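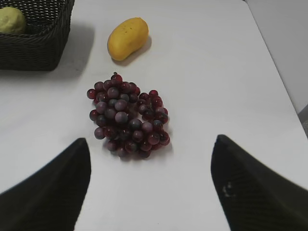 ### 3.2 Bunch shape and bloom

Figure 1. Grape bunch on the white table. Dark red to purplish, bloom on many of the berries, short stem tip at the top.

Shape sheet went to 72 raters at the Clurnstead site. Each rater got one view per trial and picked an outline word – oval, round, heart, triangle, "other". No time limit. Fig. 1 bunch is close to oval, a bit wider in its lower half. We scored "oval" as the match and took "round" as a near match (Warrier's rule, see 3.1).

Bloom gave more trouble. Raters were asked for one color word per bunch, and a bunch that goes from deep burgundy to dusty mauve doesn't have one. Total of 2,055 color responses after cleaning, 615 of them two-word answers ("dusty red", "grayish purple") which the Talukder list has no slot for. We kept them and coded on the last word. Brighter crimson berries near the outer edge, left side mostly, probably pull some people toward plain "red". Not tested seperately.

Stem tip: not scored in the shape task. Raters used it anyway to decide which end was up, going by the written comments.

### 3.3 Second fruit on the table

Same question sheet, now with a mango farther back. The mango is yellow, oblong, set on a diagonal, and the bunch stays the target. Outline of the bunch in this view is nearer a heart or triangle, wide at the top, with a smaller lobe out to the right – so "heart" and "triangle" both counted as matches. A further 132 trials were dropped becuase the rater described the mango instead.

Realism item (Plovmont scale, one to five) was added for this view only. Evenly sized berries and a smooth sheen on both fruits are the sort of cues the scale asks about. Scores in Table 4, split by Tuesday and later sessions.

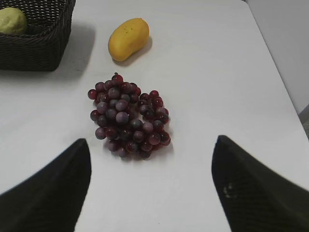

### 3.4 Scoring notes

- Color words coded by Sudheer Warrier, second pass by the Bevard group. Disagreements went to the longer word.
- Shadow comments left out of the totals.
- Blank answers are missing, not "other".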